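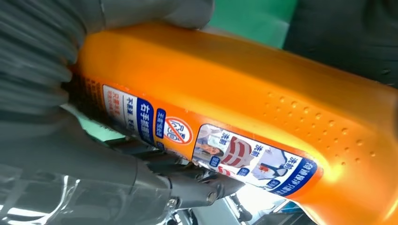

Photographs: Teaching Laboratory, Prirkley Institute. Reproduced for course use only.

Robot Learning from Demonstration
Handout 4: Demonstrating two-handed tasks by remote control

Purpose of this handout

This handout accompanies the fourth lecture and the laboratory session which follows it. Students are expected to have read Handout 3, on guiding a single arm by hand, before attending. The material on two-handed tasks will be examined; the notes on the Dusirham software are for laboratory use and will not.

4.1 Two ways of showing a task

In hand guiding, the demonstrator takes hold of the arm itself and moves it through the task while the joint positions are recorded. The method is direct and requires little equipment. It becomes awkward when two arms must move together, as one person cannot easily steer both wrists and close both hands. The demonstrator's own arms may also enter the camera views, where they will not appear when the robot later works alone.

In remote control, the demonstrator stands or sits apart and the robot copies the movement of a pair of input devices. The recorded camera views are then close to those the robot will have in use. The chief loss is the sense of touch. Unless force is fed back to the operator, the firmness of a grip has to be judged by eye.

4.2 The bottle task

The task set for this term is to pick up a filled household bottle, support it with both hands and turn it to a stated angle before returning it to the table. Bottles are harder to handle than the blocks used in Handout 3. Glossy plastic reflects the overhead lights, so that a bright patch may move across the surface as the bottle turns. A moulded grip area gives the fingers a better hold than the smooth part of the body. Labels carry fine print and small pictures, and a model trained on one brand may come to depend on them. For this reason the bottle is to be changed between sets of demonstrations.

4.3 Camera views

Each demonstration is recorded from the head and from the wrists. The head view gives the position of both hands in relation to the table. A wrist view shows the contact between finger and object at close range, but the object may fill most of it and hide the table behind.

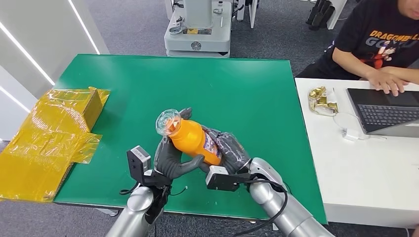
The two kinds of view should therefore be checked together before a recording is accepted. A grasp which looks sound from the head may be seen from the wrist to rest on the edge of one finger. Students should also note what else lies within sight of the head camera. Packaging, cables, laptops and people at neighbouring desks all form part of the recorded data, and their positions should vary from one set to the next if the model is not to treat them as part of the task.

4.4 Recording procedure

Start the Dusirham recorder and confirm that all camera streams are live.
Bring both arms to the rest position and wait for the tone.
Approach with one hand, close it, and hold still for 2 seconds.
Bring the second hand to the bottle and close it before any turning begins.
Turn the bottle at a steady speed, return it to the table and open the hands one at a time.
Mark the recording as accepted, rejected or doubtful.

Hesitation should be avoided. A pause made while the operator decides what to do next will be learned along with everything else. A demonstration containing a dropped bottle is marked as rejected but must not be deleted, as rejected recordings are used in Handout 6.

4.5 Size of the set

Each group will contribute 200 accepted demonstrations. The shared Zeleke set held 3728 recordings at the end of January, of which 429 were marked doubtful and await a second reading. Groups may draw on the accepted part of the shared set for training but not for their final test.

4.6 Preparation for the laboratory

Sessions are held in the Brindden Building. Students should bring a written plan stating which hand will approach first and where on the bottle each hand will be placed. Groups without a plan will not be given time on the arms.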